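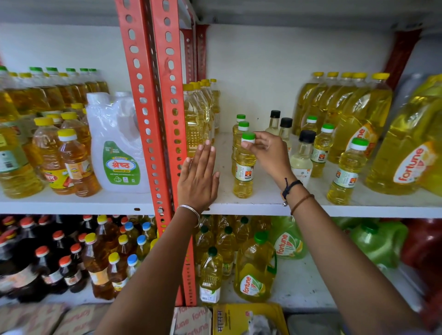

Kornél Magyar
Store owner, member of the Plukwood small shops board
Jul 6, 2023

How much weight can I put on slotted angle shelving before the shelves bow?

I run a small grocery and I'm moving the cooking oil to the units along the side wall. They are steel slotted angle posts with bolted shelves. I bought them used, so there's no paperwork and no load plate. The listing said 60 kg per shelf. One shelf already has a dip in the middle after one December of heavy stock. Is that shelf finished, or can I flip it over? And do I need to fix the units to the wall? The floor is tile over concrete.

Torkonard

Don't flip it. The folded lip on the front and back edges is what makes the shelf stiff, and it's made to work one way up. Once the lip has bent, replace the shelf.

For load, take the seller's number as a maximum for weight spread evenly. Oil is a little lighter than water, so one liter is a bit over 9/10 of a kilo, plus the bottle. Count what fits on a shelf, multiply, and stay well under 60. Tins and big jugs go on the bottom shelf. Small bottles can go higher.

Check the bolts too. Each corner of the top and bottom shelves should have a corner plate with its bolts in. Used units are often missing these, and without them the frame leans sideways when you push it. Push yours empty and see.

Yes, fix them to the wall. One bracket near the top of each back post, into masonry or a stud. Plasterboard alone won't hold.

Muli

I have the same kind and never bolted mine. No problems so far. Got a dip in one shelf and put a board under it.

Stevosham

Please don't copy the unbolted part. If a customer's kid climbs one it will come over. Also put a rubber foot under every post, the cut ends will chip tile. I paid 53 for a bag of feet and brackets and that did the whole side wall.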